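We use cookies to keep this site running. Accept | Manage settings

Tips from my hand-held gripper build (so far!)

I've been building a pair of hand-held grippers at home since August, and the folding jobs have taught me more than any amount of fiddling at the bench. So, a few things I'd pass on.

Start with old clothes. A stripy top is brilliant, as you can tell straight away when a fold has gone crooked – plain black is miserable to work with. Lay it on the bed and leave yourself room for both elbows.

Print the fingers slowly. My first set took half the time and snapped at the long slot, so now I let them run overnight and file the edges before fitting.

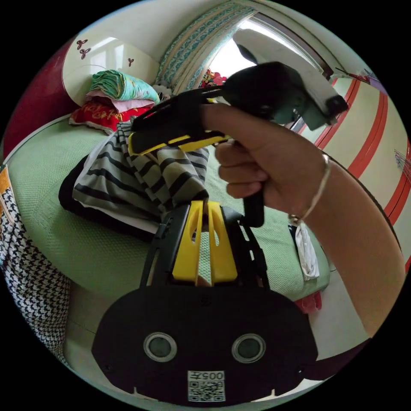 Next, the trigger spring. Mine was far too stiff and my thumb ached after ten minutes, so I swapped it for a softer one from Surketti (72p, bargain) and it's lovely now. Put a dab of grease on the slide while you've got it open, and wipe off the extra or you'll get it on the sheets. Ask me how I know!

Deok-su Byun at the Plukirness workshop showed me how to mark every screw with a dot of nail varnish. If the dot cracks, the screw has moved. I check mine before each go, with a cup of tea – takes two minutes.

I'll do cables next, once I've untangled them.

72 comments | 1,134 shares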